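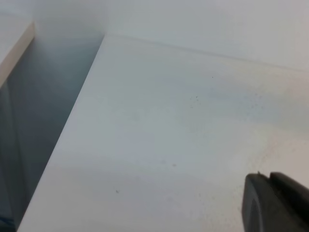
Care of White and Light-Colored Surfaces in Shared Rooms

These notes are for residents and staff of the Gemunport housing office who look after pale shelves, tabletops, cabinet tops and painted walls. They apply to the shared kitchens, the workrooms and the furnished apartments. Light surfaces show marks early, and most of the damage reported to this office comes from cleaning that was too harsh for the finish.

Before cleaning

Clear the surface completely and set the items on a towel. Dust with a dry microfiber cloth before any water is used. Grit that is dragged about under a wet cloth leaves fine scratches, and on a matte white finish these later fill with dirt and read as gray patches.

Identify the finish if possible. Furniture supplied under the Plustura line carries a label on the underside. Where there is no label, treat the surface as painted and use the mildest method first. Any new product should be tried on a spot that is normally out of sight and left to dry overnight.

Routine washing

Mix a few drops of dish soap into a bowl of lukewarm water. Wring the cloth until it no longer drips. Work from the back edge toward the front in straight, overlapping passes, rinse the cloth, and go over the surface again with clean water. Dry it at once with a second cloth. Standing water at a joint or a cut edge will raise the material beneath the finish, and this cannot be repaired by cleaning.

Kitchen surfaces should be washed daily. Shelves in workrooms and apartments may be washed once a week, and the tops of tall cabinets once a month.
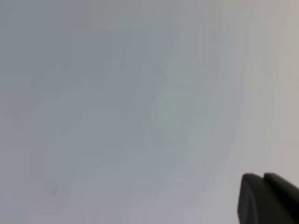 Text by Phúc Hoàng
Household Maintenance Adviser, Gemunport

Judging a surface by the light

A white surface seldom looks one color throughout. Near a window it may appear cream, and a few inches away it may appear blue or gray. Residents sometimes scrub at a shadow in the belief that it is a stain, and the finish is dulled as a result.

Switch off the overhead lamp and hold a flashlight low, almost level with the surface. Grease appears as a shine, dust as a haze, and a scratch as a thin line that brightens when the light crosses it. Move the flashlight to the other side and look again. A patch that moves with the light is a reflection and should be left alone. Check from at least two positions before treating anything.

Daylight in the middle of the morning is best for this inspection. In November and the months after it, a lamp with a plain white bulb placed on a chair beside the furniture will serve.

Lines, smudges and specks

Faint gray lines have several causes, and each is treated differently.

Pencil. Use a clean white vinyl eraser with light strokes in one direction. Brush the crumbs away with a dry cloth. Colored erasers can leave a tint of their own.

Scuffs. Rub gently with a damp cloth and a very small amount of baking soda paste, then rinse. Stop if the sheen begins to change.

Creases and seams. Run a fingertip across the line. If it can be felt, it is likely to be a fold in a liner, a joint or a lifted edge. Do not apply water. Report lifted edges to the office.

Small specks. Try a dry cloth first. If the speck stays, lay a damp cloth over it for 3 minutes and wipe. Knives and razor blades must not be used.
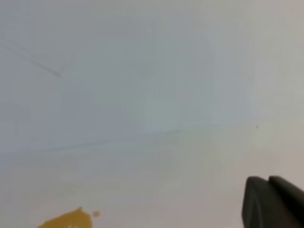 Faint gray lines and a tiny dark speck on a pale surface.

Scratches and worn finish

Light scratches on painted wood may be smoothed with 400 grit paper, used dry and with very little pressure, and then touched up with matching paint. Apply two thin coats and allow the first to dry fully. Laminate must never be sanded. A filler stick in the nearest shade of white is sufficient for small chips in laminate, and the excess should be removed with a plastic card while it is still soft.

Where the original color is unknown, take a loose part such as a shelf to the paint counter at Drerkemo. A match made from memory is rarely satisfactory. Store the remaining paint indoors, with the room and the shade written on the lid.

Gaps beside shelves and cabinets

Dust and small objects collect in the narrow spaces next to furniture. Use the crevice tool of a vacuum cleaner with a sock stretched over the end, so that buttons, screws and similar items can be recovered. Wipe the inner sides with a cloth wrapped around a ruler. Furniture fixed to the wall must not be pulled forward.

Products to avoid

Do not use scouring powder, steel wool, acetone or undiluted bleach. Melamine sponges are mild abrasives and should be kept for glossy finishes. Cleaning products must never be mixed.

Repairs that require the removal of a panel are carried out by the office only. Requests may be left at the front desk in the Chu Building.

Contact: Household Maintenance, Gemunport Housing Office, Room 212, Chu Building | © Gemunport Housing Office | Back to top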